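Mechanical Assembly Basics
Handout 3: Threaded Fasteners by Hand
Course lead: Sulastri Kusuma
Bench sessions: Jamshid Akbari
Revised 2023-12-15

Read this before the bench session. It replaces the handout given out in September, which had the old kit list and the wrong bench numbers.

1. What the session covers

You will handle hex bolts and nuts, start a nut by hand, run it down, back it off and put the parts away. There are no wrenches in this session. Wrenches and torque come in Handout 4.

Most of the damage to small fasteners is done in the first turn or two, when the nut is not square to the bolt. Once a wrench is on, it is hard to feel that anything is wrong. With fingers alone you feel it right away, and the nut stops before the thread is hurt.

2. Words we use

Head: the wide end of the bolt. On a hex bolt it has six flat sides.

Shank: the long part below the head. It may be threaded all the way or only part of the way.

Thread: the spiral ridge on the shank. The matching ridge inside the nut is also called the thread. When we need to be clear we say external thread (bolt) and internal thread (nut).

Flats: the flat sides of the head or nut.

Pitch: the distance from one thread to the next. A coarse thread has a larger pitch than a fine one of the same diameter.

Run down: to turn a nut along the shank toward the head.

Back off: to turn it the other way.

Jam nut: a second nut tightened against the first so that neither one moves. Students often make one by accident when they put two nuts on a practice bolt and turn both at once.

3. The bench

Work on the white bench surface and keep it clear apart from your parts tray. Steel parts show up well against white, and a dropped nut is easier to find. Bags and coats go on the hooks by the door. Laptops stay closed until the write-up.

Each kit is a Kostley tray with 20 bolts and a bag of nuts. The bolts are 16 mm or longer, and the sizes are mixed on purpose. The Furukawa cabinet holds spares. Sign for anything you take from it.

Gloves are knit or mesh and should fit close at the fingertips. If there is loose material past the end of your finger, change to a smaller pair. A loose tip gets caught between the nut and the thread, and you lose most of your feel for the part. Gloves are for hand work only. Take them off before you go near the drill press or the lathe, even if you are just asking somebody a question.

4. Standing the bolt and starting the nut

Stand the bolt on its head with the thread pointing up. The head makes a good enough base for a short bolt. If yours keeps tipping over, check for grit under the head or a fold in the bench cover.

Come down to the bolt from above, with the thumb on one side and the fingers on the other. Small parts are held at the fingertips, on two opposite flats.

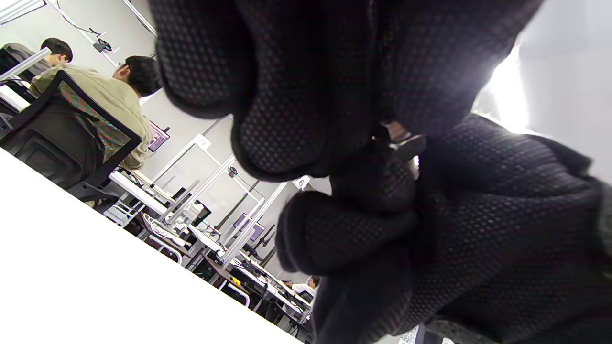
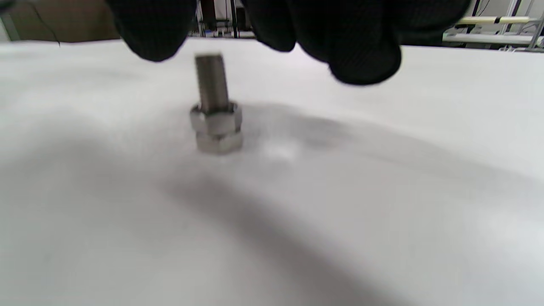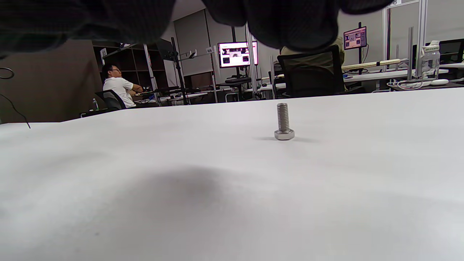
Set the nut on the end of the thread and look at it from the side. It should sit level. Turn it counterclockwise, slowly, with almost no downward pressure, until you feel a small drop. That drop is the start of one thread passing the start of the other. Now turn clockwise. The nut should catch at once and move freely.

If it binds inside the first turn, stop and back it off. Do not push through. Look at the first thread on the bolt for a flat spot or dirt, wipe it, and try again. If it binds a second time, try a different nut on the same bolt. A nut that runs freely tells you the first nut was at fault. If both bind, put the bolt in the red cup and take another.

Turn in short strokes and let go between them. A quarter turn at a time is plenty. Trying to get a full turn in one twist of the wrist tends to tilt the nut.

5. Running down and backing off

Run the nut down until it touches the head. It should be snug and no more, and you should be able to back it off with the same two or three fingers. Hold the head with your other hand if the whole bolt starts to spin.

Backing off is part of the exercise. Count the turns both ways and write them in the table on your sheet. The two numbers should agree to within half a turn. If they are far apart, you lost count, so do it over.

Practice with your other hand as well. You will need it later, when the work is inside a housing and only one side is open - the Rustis gearbox in week six is the usual place people find this out.

6. Common faults

Cross-threading. The nut goes on tilted and cuts its own path. It feels stiff from the start and one side sits higher than the other.

Wrong pitch. The nut turns once or twice and stops hard. It looks level. Check it against the Miston thread gauge.

Dirty thread. The nut moves, but with a gritty feel. Clean with the brush and a dry cloth. No oil in this session, as it hides the feel you are trying to learn.

Two nuts locked together. Hold the lower one by its flats and turn the upper one counterclockwise. If your fingers cannot do it, bring it to Jamshid.

7. Putting away

Sort the bolts by length, then by pitch. Nuts go back in the bag, none left on the bolts. Parts in the red cup are not returned to the tray. Wipe the bench and hang your gloves up by the cuff.

8. For the write-up

One page, 500 words at most. Give your turn counts, say which faults you met and how you found them, and describe one case where a nut would not start. A drawing is welcome if it is labeled. Sulastri collects the sheets at the start of the next lecture.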